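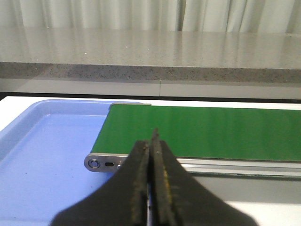 Left end of the belt, blue tray alongside.

Thursday, bench 2

Spent most of the morning on the little green conveyor and the parts trays, so this is mostly notes to myself (and whoever takes the bench next!). Swept out the trays first, then went through the Derard box of switches – 50 in there by the packing slip, and I still want the Naciri order sheet checked against it before we open another one.

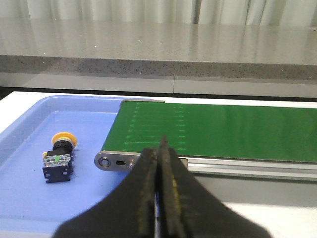 The switches need a proper sort before they go anywhere near the panels. I'd been lumping every mushroom head together and that's just asking for trouble, so from now on yellow caps like the one lying in the blue tray get their own bin, and the contact block gets looked at with the switch on its side, where the terminals are easy to see. I like doing it that way, much less squinting. Blue tray could use a wipe too, it has specks on the floor.

Belt tension next. The Firnach sheet is in the drawer, page 50, coffee ring and all. 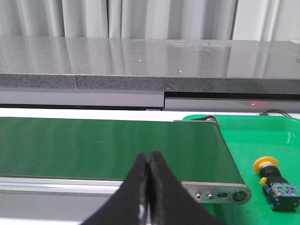 Right end: adjustment slot in the end plate, green tray next to it.

Want to try the 4 mm key on this end first. Ask Clisby about a spare belt – last quote was 400, ouch.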